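Home | Issues | Contributors | Submissions | Search

Filed under: Everyday Language, Working Papers

4. Thingies, doodahs and the bit that goes round: what the diaries showed

I should say first how the diaries worked, as the pilot in Otato went a bit wrong and I changed the instructions before the main round. In the pilot I asked people to write down every placeholder word they used in a day. By a placeholder I mean thingy, whatsit, doodah, gubbins, oojamaflip and all their cousins. What came back was a pile of very funny lists and hardly any context. People had plainly enjoyed themselves (one page was nothing but spellings of thingummyjig), but I couldn't tell what any of the words had stood for, or who had been listening.

So for the main round I asked ten households to keep a notebook in the kitchen and write down the whole sentence, what the speaker had meant, and whether the other person had understood. That gave me 214 usable entries. I threw out the ones where the meaning was left blank, and also a run of entries from a household which had, by its own cheerful admission, started saying whatsit on purpose.

4.1 Forgetting and never having known

The usual story about placeholder words is that they fill in for a word we've lost for the moment. You know perfectly well that it's called a colander, you've got your head in the cupboard, the pasta is boiling over, and out comes "pass me the thingy". I expected most of my entries to be of this sort. Plenty were. But a large share of the diaries had a different flavour altogether, and it took me an embarrassingly long time to notice it.

In these other entries the speaker hadn't forgotten anything. There simply wasn't a word in the house. The little plastic tip on a shoelace is the example everyone reaches for, and I'm a bit tired of it, because so many people now know that it's an aglet. My diarists had better ones. There was the flap inside a letterbox that keeps the draught out. There was the ridge on the bottom of a mug that holds a puddle when it comes out of the dishwasher – a puddle everyone in that house had been tipping over their own feet for years. There was the piece of card you find in the collar of a new shirt. Somebody, somewhere, has a trade name for each of these, and I dare say it's printed in a catalogue. It hadn't reached the kitchen.

I've called the first sort lapses and the second sort gaps. The difference matters, as they don't sound the same. Lapses are short. The speaker grabs a thingy, waves a hand and moves on, and quite often the real word turns up a moment later and gets tacked on the end ("have you seen the whatsit, the corkscrew"). Gaps are longer and a good deal more inventive. They nearly always bring a describing phrase with them, and the phrase does most of the work.

4.2 The describing phrase

What goes into the phrase? I had assumed it would be looks: colour, size, shape. In fact use came first and place came second, with looks trailing some way behind. "The thing you hang it up by." "The bit that goes round the lid." "The doodah under the sink, at the back." Colour turned up mainly where there were two of something and the speaker wanted one of them.

Feel was the surprise. I hadn't put it in my coding scheme at all and had to go back and add it. People say the grippy bit, the squashy bit, the scratchy side, the bumpy part, and they say these things about objects across the room that they aren't touching. A surface with ridges on it seems to be especially good at getting itself a name. Sponge, torch handle, jar lid, toothbrush: in all of these the diarists had a settled household word for the rough part and often none for the smooth. I'd call the pads in Figure 1 the grippy bits without stopping to think, and I'd be stuck for a word for the smooth grey plastic they rise out of.

Figure 1. Two dark grey pads with ribbed inner faces, smooth grey plastic, a thin black cable, and a hand and bare forearm to the left. 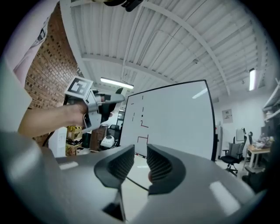
One reader of the draft wrote back that I was making too much of touch, and that grippy and squashy are just words children like, which parents pick up and go on using long after the children have left. She thought I ought to check whether the households without children used them as well.

It was a fair point and I went back to the notebooks. The childless households did use them, and one of them used them a great deal, though I can't rule out that the words were carried over from the speakers' own childhoods. What I can say is that these words were used with a straight face. Nobody glossed them or put them in quotation marks, and they were understood at the first go more often than the shape words were.

4.3 Shop talk

A few entries were written down outside the house, mostly in shops, and I'd like to have had many more. The best came from Rokix, the hardware shop on the Voicu road, where the diarist had gone in for a washer of some description and come out with the wrong one. Her account of the conversation runs to a page and a half. What struck me is how politely both sides avoided the proper term. The assistant plainly knew it. He said "one of these little fellas?" and held one up, and she said it was like that but fatter, and off they went through the drawers together.

I've seen this called a failure of communication in work on customer service, and I can't agree. He was letting her stay on her own ground. Had he told her the right name at the start she might have nodded at it, out of plain shyness, and gone home with something even less suitable. (I have done precisely this with guttering.)

The Eko catalogue makes a useful comparison. It's the one that several of the households had lying about, and it lists up to 3000 parts and fittings under their trade names. Two diarists told me they never look in the index. They leaf through the drawings until they see the thing they're after. Then they ring up and read out the page, and the name of the part never passes anyone's lips.

4.4 Household words

Out of the gaps came a small crop of words that I can only call family property. I counted four that had clearly settled down and become nouns in full working order, with plurals. One was flimmer, for the peel-off film on a yoghurt pot. Another was the undermat, which is not a mat and doesn't go under anything, and which I was asked to describe no further. The diarists were shy about these at first. They tended to write the word down and then apologise for it in brackets, and I had to ring one house back to be told what it meant.

How a thingy gets promoted to a flimmer is something the diaries can't really show me, since the words were all in place before I arrived. The stories people tell about them usually involve a toddler or a grandparent, and they're told with great confidence and don't always match. In one household I was given separate origins for the same word by the two adults, at the same table, over the same pot of tea, and neither would budge!

I'd be wary of leaning on any of this too hard. Ten households is a small group, they all volunteered, and people who volunteer for a study about saying doodah are likely to be fond of saying doodah. The notebooks also lived in the kitchen, so there's far more about lids in my data than there would be in ordinary life, and next to nothing about cars or gardens. For the next round, starting in February, the notebooks will go in coat pockets.

Contact the editors | Copyright remains with the author | Back to top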